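Fragen und Antworten zum Greifervergleich

Stand der Seite: März. Fragen, die hier fehlen, bitte an Elango Thampi, Projekt Lereck.

Was wird verglichen?

Zwei Mehrfingerhände am selben Roboter, das Modell Nirkitz und das Modell Jomano, dazu zwei Steuerungen. Die Arme bleiben gleich. Gewechselt wird immer paarweise, also links und rechts dasselbe Modell. Gemischte Bestückung haben wir einmal probiert und wieder gelassen, die Auswertung wurde zu unübersichtlich.

Welche Teile werden gegriffen?

Schuhsohlen, runde Metallscheiben und dunkle Würfel. Sohlen sind flach und lang, bei den Scheiben kommt es auf die Fingerspitzen an, die Würfel sind am einfachsten. Wer eigene Teile einreichen möchte, schickt bitte vorher Maße und Gewicht.

Wozu dient die Kamera am Handgelenk?

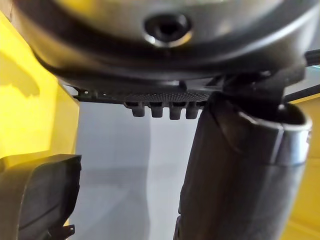 Die Handgelenkkamera liefert das Nahbild für die letzten Zentimeter vor dem Kontakt. Bewertet wird, ob die Steuerung Fingerspitze und Ziel gleichzeitig im Bild behält. Schwierig sind dunkle Oberflächen dicht vor der Linse: Das graue Gehäuse oben ist leicht unscharf, ebenso der Greiferfinger unten links, während sich die vier schwarzen Zapfen unter dem Lochstreifen gut vom hellen Hintergrund abheben. Für die Kantenerkennung nehmen wir deshalb bevorzugt Bereiche mit hellem Grund. Die Belichtung ist fest eingestellt und wird während einer Serie nicht geändert.

Reicht die Kopfkamera allein nicht aus?

Für das Anfahren ja, für das Greifen der Scheiben nein. Mit der Kopfkamera sieht man beide Hände und die Ablage zusammen, aber sobald sich die Finger schließen, verdecken sie das Teil. Die Steuerung Ondieki kann beide Bilder zusammenführen. Die ältere Steuerung schaltet zwischen ihnen um, und beim Umschalten geht Zeit verloren.

Wie läuft ein Durchgang ab?

Beide Hände gehen in die Grundstellung: offen, Handflächen nach oben. Danach wird die Kopfkamera geprüft und das Ziel freigegeben.

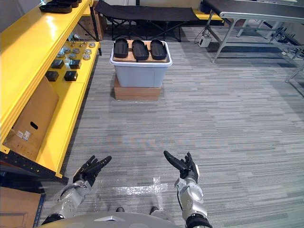

Eine Serie besteht aus 17 Durchgängen mit derselben Hand und derselben Steuerung. Danach wird die Steuerung gewechselt, die Hand bleibt montiert. Erst wenn beide Steuerungen durch sind, kommt das andere Handmodell an die Arme. Der Umbau dauert 12 Minuten, die Kalibrierung kommt noch dazu.

Was zählt als gelungener Griff?

Das Teil wird angehoben, gehalten und am Ziel abgelegt, ohne dass jemand eingreift. Nachfassen ist einmal erlaubt. Wird ein Teil nur verschoben, gilt der Durchgang als Fehlgriff, auch wenn es am Ende zufällig richtig liegt.

Wo finde ich das Messprotokoll?

Im Lereck-Rundbrief, dort mit allen Einzelwerten.
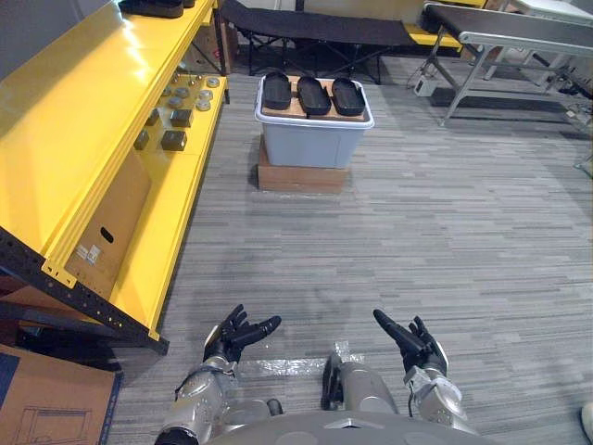 Lereck-Rundbrief, Heft 12, S. 179

Abgedruckt ist die Fassung für beide Steuerungen. Die Tabelle auf derselben Seite nennt für jeden Durchgang Hand, Steuerung, Teil und Ergebnis. Abbrüche durch den Not-Halt sind eigens markiert und gehen nicht in die Quote ein.

Welche Hand ist besser?

Das hängt vom Teil ab. Bei den Sohlen liegt Jomano vorn, der Daumen kommt weiter herum. Bei den Scheiben war Nirkitz zuverlässiger – allerdings nur mit der Steuerung Ondieki. Bei den Würfeln sehen wir keinen Unterschied, der eine Kaufentscheidung tragen würde.

Wie lange halten die Fingersehnen?

Wir prüfen sie nach 2000 Griffen und tauschen sie bei sichtbarem Verschleiß. Zur Lebensdauer darüber hinaus können wir noch nichts sagen.
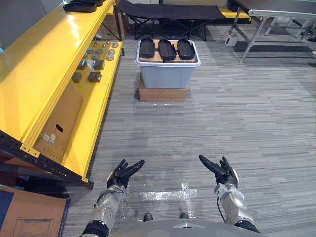 Geprüft wird bei offener Hand, Finger für Finger und immer in derselben Reihenfolge. Bleibt ein Finger hinter dem Sollwinkel zurück, wird die Serie nicht begonnen. Nach einem Sehnentausch ist eine neue Kalibrierung Pflicht.

Kann ich die Rohdaten bekommen?

Ja, auf Anfrage. Die Kopfkamera und die Handgelenkkamera liegen als getrennte Aufzeichnungen vor, die Gelenkwinkel in einer eigenen Datei. Bitte angeben, welche Hand und welche Steuerung gebraucht werden.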